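Home | Course Units | Reading | Timetable | Contact
Print this page | E-mail this page

Pirley Evening Classes
Sorting and Looking After a Home
Unit 4 notes: Shelves and desks
Tutor: Emiliano Ojeda

These are my notes from the session, tidied up a bit, with the parts I rushed through put back in. If you missed it, you should be able to follow along without the slides. Bring a tape measure next time, please, and a pencil that works.

1. Why shelves go wrong

We started with the question from last unit's homework: which flat surface in your home fills up fastest? Most of you said the kitchen worktop, a few said the stairs, and then nearly everyone changed their mind and said the desk. I'm with the desk people. A worktop gets cleared because you have to cook on it. A desk you can shove back six inches at a time until you're writing on a strip the width of a ruler (I have done this, I did my tax return on a strip like that).

Shelves are slower. They fill up with things that were put there for a minute. A bottle, a charger, a present you haven't decided about. After a month you stop seeing them, and then you buy another shelf. So before we talk about baskets and dividers, which I know is what you all came for, we're going to talk about looking.

2. The cold read

I got this one from an old workmate at Ocampo, the furniture shop where I did my first job, and I still use it every time. Stand in front of the unit with your hands in your pockets. Don't touch anything. Go shelf by shelf and put each thing into one of four groups:

Use – you reach for it most weeks.
Show – it's there because you like looking at it.
Store – you need it, but seldom.
Stray – it lives somewhere else, or nowhere.

Write it down. Do it on paper, however silly it feels, as your memory will tidy up for you and you'll miss half the strays.
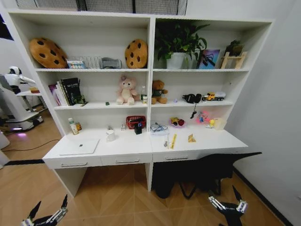
Combined units are the hardest kind to read, I think, and they're what most of you have at home or are thinking of buying. With shelves over a desk you've got two jobs in one piece of furniture. The upper compartments want to be for show: plants, a picture, soft toys, the cushion that's too nice to sit on. The desk wants to be for use. Trouble starts in the middle, at arm's reach, where both jobs want the same space. Books next to a teddy, a toy truck near something with a cable. None of that is wrong! Plenty of lovely shelves look like that. But when you do your list, take the middle shelf first while you're fresh, and the top one last.

A double unit has one more wrinkle. If two people share it, agree where the line is. If it's all yours, pick a side to work at and let the other side be a bit looser. I've seen people try to keep both halves to the same standard and give up on both by August.

3. Things that came up in the discussion

Soft toys. There was a lively ten minutes on this and I enjoyed it. My view is that soft toys are Show, and they count as Show whatever the age of the owner. Give them the ends of a shelf, where they can hold up a row of books or at least lean on one. They collect dust, so they need a shake when you wipe down. Same goes for novelty cushions – the biscuit ones, the fruit ones, all of them.

Plants. Trailing or bushy plants go high if you can still get a watering can up there without a chair. If you can't, be truthful with yourself and bring them down. Always put something under the pot. A picture next to a plant looks good, but leave a hand's width so that you aren't splashing the glass.

Bottles. Small bottles wander more than anything else in the house. Hand cream, vitamins, glue, cleaning stuff, all of it ends up in the corner of a desk. Read the labels, throw out what's past its date (take old medicines back to the chemist), and put the rest in one place with sides. A small basket does it.

Mugs. One mug on a desk is a drink. Two is washing-up.

Cables. We'll do these properly in Unit 6. For now, if a cable hangs down over the front of a shelf, see whether it can go out at the back or the side. A dangling lead catches sleeves and small children, and it will bring the thing on the other end down with it.

Clear plastic racks and organisers. Somebody asked whether they're worth the money. They are if they're full. An empty one is a Stray, and I'd say the same about nice boxes.

4. Measuring

Quick recap, as I could tell from the faces that I went too fast. Measure the inside of the compartment, never the outside. Width, height, depth, in that order, and write the unit next to every number. My own unit at home is 65 cm wide inside each half, and the basket I bought for it from Rondari was also 65 cm, and it did not go in. Leave 2 cm to spare on the width, more if the basket has handles that stick out.

For height, measure your tallest book first and then set the shelf. People do it the other way round and end up with all their big books lying flat.

5. Before next time

Do one cold read of one unit, shelf or desk. Just the one. Bring the list, with the four groups marked. If you want to take a before photo, do it in daylight and stand well back.

Optional reading is the Brolldale booklet, pages 19 to 24, on shelf loads and wall fixings. It's dry, but do look at the wall fixings part if you have a tall unit and it isn't fastened to anything. I'll bring spare brackets to show you.

We're in room 52 again, same time, and the kettle has been mended.

Print this page | E-mail this page
Previous unit | Next unit | Back to top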